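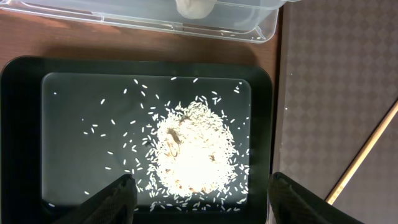 # Galtwood Shared Workshop: arm build group

Minutes, Thursday, 7:00 p.m., back bench

**Present:** Sulastri Teoh (chair), Nadhirah Gunawan (minutes), Goh, two newer members
**Apologies:** none received

## 1. Last meeting's minutes

Agreed with one correction. The second power supply was bought by the workshop, and Goh should not be listed as lending it.

## 2. Rice task

Sulastri reported on the week's work with loose rice. The black tray stays as the work surface. White grains show up well against the dark panel and the rim stops most of them, though some still end up outside.

Goh said the pile washes out nearly white in the wrist camera when the overhead lamp is on, and the panel throws back a glare of its own. Single grains are readable at the edge of the pile but hard to pick out in the middle. He has tried lowering the exposure, which makes the gripper fingers disappear into the tray. Nadhirah suggested moving the lamp to the left end of the bench and taping tracing paper over it. To be tried before anything is changed in software.

There was a long discussion about whether brown bits in the rice should count as targets or be ignored. Sulastri wants them counted, as sorting them out is the point of the exercise. Goh would like the arm to push rice reliably first. Agreed to log them separately for now and come back to it.

Start position: the fingers will start wide open at the near side of the tray. Starting closed made the first move too slow.

## 3. Gripper fingers

The current pair has done 130 runs. Goh measured some play at the left finger joint and has ordered a replacement bushing from Clerelach. Delivery was quoted as 8 working days. Until it arrives, no runs at full speed.

Nadhirah asked if the tips could be made narrower. Goh will print a test pair, but wants to keep the present shape for anything involving the tray so results can be compared.

## 4. Wrist cable

The camera cable caught on the elbow twice and pulled out once. The Skenden clips are too stiff for the bend. One of the newer members offered some spiral wrap from home. Accepted. Leave a hand's width of slack at the wrist and check it by turning the joint by hand with the power off.

## 5. Bench and floor

The tray has been sitting close to the right edge of the table and rice is getting onto the floor mat. Agreed to move it in and mark the corners with tape. Sweep up after each session, including under the mat. Rice that has been on the floor goes in the trash and does not go back in the tray.

## 6. Money

Spent since last meeting: $31, on rice, tape and screws. The build fund stands at a little more than $700 before the bushing is paid for. No other purchases approved.

## 7. Actions

- Goh: fit bushing when it comes, print narrow tips
- Nadhirah: move lamp, save before and after pictures to the shared folder
- Sulastri: write up how brown bits are logged
- All: put the arm in its rest position before switching off

## 8. Any other business

The key to the tool cabinet is missing again. Please check coat pockets.

Meeting closed 8:25 p.m. Next one same day and time, front bench if the back one is in use.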